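Willora Demonstration Collection
Progress report to the Turkbridge Fund
February 1, 2026

Status against plan

The October plan promised 200 accepted demonstrations of tabletop pick and place by the end of this period. We have them. Whether they are worth what the plan assumed is a separate matter, and this report spends more space on that than on the total.

Collection ran at the Plurncombe bench. Operators guide the arm through one task per recording, and a reviewer accepts or rejects each recording before it enters the training set.

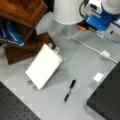
Our main worry is variety. A set of 200 recordings sounds healthy until you sort it by starting position, and ours bunch up badly. Operators like to put the target where it is easy to reach. A black pen lying on the gray tabletop with open space on every side is a fair starting case, but we have too many like it and too few where the target sits against another object. A model trained on this set will probably look better in our own tests than it should — the tests were laid out by the same people.

We have started drawing start positions from a printed list. It slows the work down and the operators dislike it. We intend to keep it anyway.

Review quality

To check the reviewers, we had 50 accepted recordings scored again by a second reader. The two readers disagreed on 20 of them, mostly over whether a hesitant approach counts as a clean example.
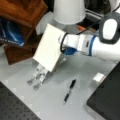
The written rule covered dropped objects and collisions and had nothing to say about hesitation. A new rule is in draft. Until it is settled, we would ask the Fund to read the headline figure as an upper limit.

We also tried the Quintero labeling tool, which marks the moment of grasp automatically. It saves time on simple recordings. On cluttered layouts we ended up correcting it by hand, and we are not ready to recommend paying for it.

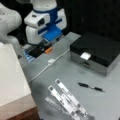 Plurncombe bench: gripper fingers in the foreground, black pen near the black-lidded box.

Next period

We are asking for 2 changes to the plan: drop the next volume target, and move that money to second review and harder layouts. If the Fund prefers to keep the target we can meet it, but we would not expect the extra recordings to teach the system much.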